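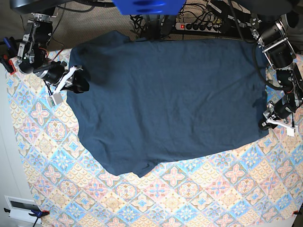 Two arms, one T-shirt and a very nice tablecloth.

Why is a T-shirt so hard for a robot?
By Hartmut Wendt, May

Pick up a T-shirt. Go on, there's probably one on your bedroom floor. Did you think about it? I bet you didn't! Your hand went down, your fingers closed, up it came. Your fingers did loads of clever things on the way and never bothered you with any of them.

Now imagine doing it in thick ski gloves with chopsticks taped to them. Welcome to my job! I work at Pivergate, where we try out hands for robots. Robot people call these hands grippers, and most of them don't look like hands at all. Many have only two fingers and no thumb, and the fingers just open and close, a bit like kitchen tongs.

We've been comparing two kinds of fingers this spring. One set is called Bura and the other is called Rinditz. The Bura fingers are dark and chunky with a flat pad on the inside of each tip. The Rinditz fingers have white plastic pieces at the ends, and they're slimmer, so they can poke into smaller places (more about poking in a minute).

Look at the shirt between the two arms. One gripper has a pinch of cloth at a top corner and the other is holding the opposite edge, further down. By the way, the arm on the left of the picture is the robot's RIGHT arm. It's the same as when you face a friend and their right hand is on your left. I still mix them up before my first cup of tea.

So why two arms? Try this. Lay your T-shirt on the table and pull it straight with one hand. The whole shirt just slides towards you, doesn't it? With two hands, each side has something to pull against and the wrinkles start to go. It's the same for robots.

A toy brick is a kind thing to give a robot. It's the same shape this morning as it was last night, and if you push one end the other end moves too. A T-shirt is a different shape every single time you drop it! Push one end and you get a lump. The robot has to look at the lump and work out which bit is a sleeve, and some lumps fool me as well.

The robot needs eyes for that, so we use cameras. One sort looks at the whole table. Another sort is tiny and rides along at the robot's wrist, and it gets a much closer view of the fingers and whatever is between them. Imagine having an eye on the inside of your own wrist (useful for finding things behind the sofa, horrible in the shower).

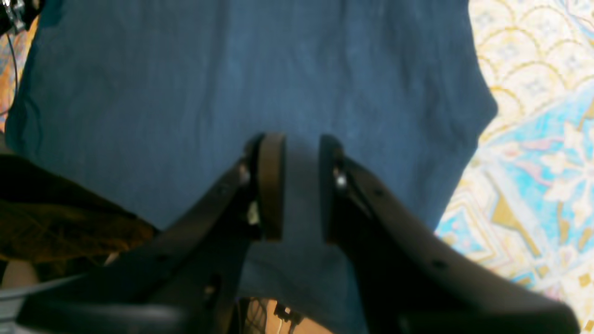 GRIPPERS UP CLOSE

Find the two flat pads facing each other, with blue cloth showing in the gap. The one on the left is brownish and looks rubbery. Pads matter a lot! If you've ever tried to hold a wet bar of soap you'll know what happens when there isn't enough grip. The proper word is friction, and it means how much two things rub and stick when one tries to slide over the other. Socks on a shiny floor have very little of it. Trainers have plenty.

Before the fingers can close, they have to be in the right place. Too high, and they pinch nothing but air. Too low, and they bump into the table, and then I say a word I won't write down. Cloth is thin, so the right height is a really small target. What works best for us is going for a wrinkle. A wrinkle stands up a little, and two fingers can close on it from the sides.

This is where the two sets are quite different. We did 541 tries with each set, all with T-shirts, and wrote down every time the shirt slipped out or never got picked up in the first place. The Rinditz fingers were better at getting hold of an edge lying flat, which is the poking I promised you. Slim tips can get in under a hem. But once the robot started to pull, they lost the shirt more often. The Bura fingers missed more flat edges, and then hung on like my dog with a slipper.

The Rinditz set let go 190 times during pulling, if you like numbers. I do! I had them stuck up on the fridge.

Which one won, then? I can't tell you yet. If your job is picking up, I'd choose slim. If your job is stretching and folding, I'd choose the big flat pads. We want to do both, so next we're going to try a thin finger with a grippier pad and see what breaks.

TRY IT AT HOME

You need a T-shirt and two pairs of tongs (ask before you raid the kitchen, and use the ones with no sharp bits).

Drop the shirt on a table. Using only the tongs, one pair in each hand, find two corners and spread the shirt out flat. Then put a rubber band on each tip and have another go. Is it easier? Now shut one eye. Harder again! Two eyes help you judge how far away things are, and robots have the same trouble if they get only one view.

My best time is six minutes for a proper fold and I was very cross by the end.

2,915 reads

Comments

Marble_otter: I did it with salad tongs and the rubber bands helped LOADS but one pinged off and hit my brother

Year 5 teacher: We used this with socks when we ran out of T-shirts. Great fun. The class would like to know whether the robot can do buttons.

Hartmut: Buttons! No. Please don't tell it about buttons.

tomas in Cáceres: my grandma says she is faster than the robot and she will race it

Contact us | © Pivergate | Back to top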